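Visit report: the kitchen cell at Hendden, and how they keep it running
Written by Anneli Koivisto, 2021-02-15
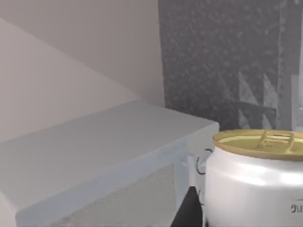
Why I went

At our company we are planning a small robot cell for handling food packages, and before we order anything I wanted to see how other people look after theirs. Hendden kindly let me spend one day in their test hall. They have several cells, but I asked to see only one, the kitchen cell, which they call Rumari. It has one arm on a fixed pedestal, a counter, and a simulated copy of the counter in which every new task is run first. The rendered view at the top of my report comes from the simulated side, with the can standing very close to the corner of the appliance.

The morning check

I arrived before the shift started, so I could follow the check from the beginning. The technician on duty works from a printed sheet fixed to the cell door. First she opens the door and confirms that the controller reports it open. Then she presses each emergency stop and resets it. After this she wipes the fingers with a dry cloth and looks at the rubber pads for cuts. She told me that a cut pad will still hold a box, but a can with a smooth wall turns in the grip, and the error is then blamed on the software for half a day.

The pads are changed after 3889 grips. I asked why such an exact number, and the answer was that it came out of their first wear test and they have never seen a reason to round it. The counter is kept in the controller and is set back to zero by hand. On the day of my visit it had been forgotten once, and they had to look in the paper log to find the right value.

Keeping the model and the cell together

For me this was the most useful part. When someone moves an object in the real cell, the simulated one does not know it. Hendden uses a touch probe from Gitureo, which is put in the gripper in place of the fingers. The arm touches 34 points on the counter and on the fixed objects, and a script compares them with the model. If any point is more than 3 mm away, the task is blocked until somebody corrects the model or moves the object back.

Narrow places get more attention. A gap between a can and the front corner of an appliance is hard for the fingers, and small parts such as a knob or a loop of thin cable can be caught by them. In the model such a cable is a stiff shape. A real cable bends, and it does not always return to the same place. They therefore put a keep-out zone over every cable and make it larger than it looks necessary.

The pull tab on a can is also checked. If the task is to lift the can from above, the tab direction must be written in the task file, and I saw one run stopped for the reason that this line was empty.

A repair I was able to watch

After lunch the arm stopped with a fault on the wrist joint. The technician locked the cell, hung her tag on the switch and removed the wrist cover. A connector had become loose. She cleaned it, pushed it in until the latch closed, and added a clamp from Hashemi to take the pull of the cable. Then the wrist was moved slowly by hand control through its full range, first with no load and then with a test weight. The repair took 125 minutes together with the probe run, which must always be done again after a cover has been off.

They keep one complete wrist cable on the shelf. I had thought we could manage without, but the delivery time they mentioned changed my opinion.

What I will propose for us

We should order the probe together with the arm and not later. The pad counter should be shown on the main screen, where the operator sees it. I would also like our sheet for the morning check to be on paper, at the cell door, as they have it.

I did not get an answer about how they store old versions of the model. Hendden promised to send their folder structure, and I will add it to this report when it comes. The next possible visit is in June, and there is place for two persons from our side.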